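**Prustevel circuit: what the revised pit entry does to lap and stop times.** Thread, 3 July 2025.
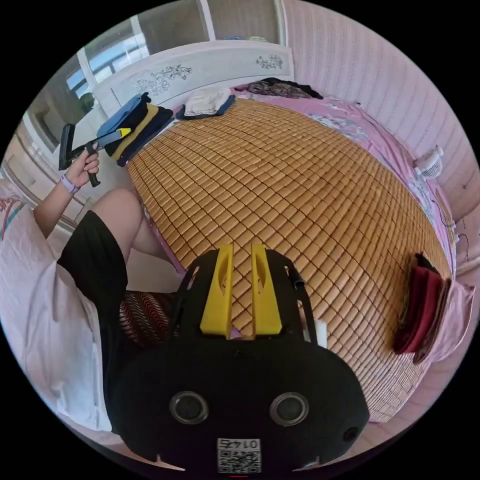
## 1/ The change

Prustevel has moved its pit entry line. It used to sit level with the end of the braking zone for the last corner. It is now 131 metres further up the pit road, past the kink. The bulletin went out to entrants this morning, signed by Liviu Iordache as clerk of the course.

## 2/ What the line controls

The pit lane speed limit begins at that line. Everything before it is taken at whatever speed the driver can manage. Moving the line later means 131 metres more at racing speed and the same amount less on the limiter. Lane limit stays at 60 km/h.

## 3/ Arithmetic

131 m at 60 km/h takes 7.86 seconds. The same distance under braking from fifth gear takes a touened-sports driver far less, depending on how deep they go. I won't put a figure on it until I have sector data. The gain is several seconds per stop, every stop, for everyone.

## 4/ Why strategy people care

The national endurance round here is 300 km with a minimum of 2 stops. Until now the pit loss was high enough that the minimum was also the maximum. Lower the loss and a third stop on softer rubber starts to look plausible, particularly for cars that are hard on the left rear.

## 5/ The kink

My concern is the kink. It was previously taken on the limiter, so its shape was irrelevant. It is now the last piece of the braking zone, with a concrete wall on driver's right and no run-off. The surface changes from the 2019 asphalt to the old pit road mix halfway through it.

## 6/

The join between the two surfaces has a small step. Anca Pană raised it after the January test, when it was only a comfort issue. I haven't seen anything in the bulletin about grinding it back.

## 7/ Blend with the track

The entry still peels off on the inside of the last corner. A car pitting used to slow early and clearly. It will now hold the racing line longer and leave it later, at a higher speed. The car behind has less time to read the move. The bulletin asks drivers to indicate before the final marker board. It doesn't make it a penalty if they don't.

## 8/ The white line

The solid white line separating entry from track has been extended to match. Crossing it with any part of a tyre is a drive-through, as before. The extension is paint only. Joltodham uses a raised profile in the same spot and gets very few arguments in the stewards' room.

## 9/ Timing loops

The pit entry loop has to move with the line or the speed calculation is wrong. Stela Hodoroagă, who runs timing for the series, confirmed to me that the new loop is cut in and the old one has been disconnected. Average speed in the lane will be measured between the new entry loop and the existing exit loop.

## 10/

Consequence for teams: if your dash triggers the limiter prompt from a GPS point, update the point. If you leave the old coordinates in, you'll slow 131 metres too soon and give away the entire benefit. No penalty for it, only lost time.

## 11/ Who gains

Cars with strong brakes and stable entry behaviour. On paper that is the Bivora, which has been the best car into the last corner all year. The Filip entries brake earlier and will see less of it. Gheorghița Tudose is driving the lead Filip and told me the team plans to spend most of the first practice session on pit entries.

## 12/ Who loses

Anyone who built a race around track position and a long pit loss. Under the old layout you could stay out on worn tyres and defend, knowing the undercut cost the other car too much. The maths is less friendly now.

## 13/ Safety car

Not addressed in the bulletin. Under safety car the lead car picks up at the last corner, so a queue can form across the mouth of the entry. With the old line, cars were already slow at that point. I've asked whether a delta time applies up to the new line. No answer yet.

## 14/ Practice starts

Also unaddressed, but minor. The practice start box is at the exit end and isn't affected.

## 15/ For the record

The fastest legal pit transit under the old layout belongs to Virgil Nedelcu, in car 1814. (Yes, four digits. The series allows it.) That number can't be compared with anything set from here on, and I'll be keeping the two layouts in separate tables.

## 16/ My view

The change is reasonable. The old line was placed for a garage building that has since been demolished, and it made stops needlessly expensive. I'd have fixed the surface step first and added a raised edge to the white line. Both are cheap jobs.

## 17/

I'll post entry speeds by car after first practice, with the old-layout numbers alongside for braking point only. If you have onboard data through the kink and can share it, my messages are open. CSV preferred, with distance as well as time in the channel list.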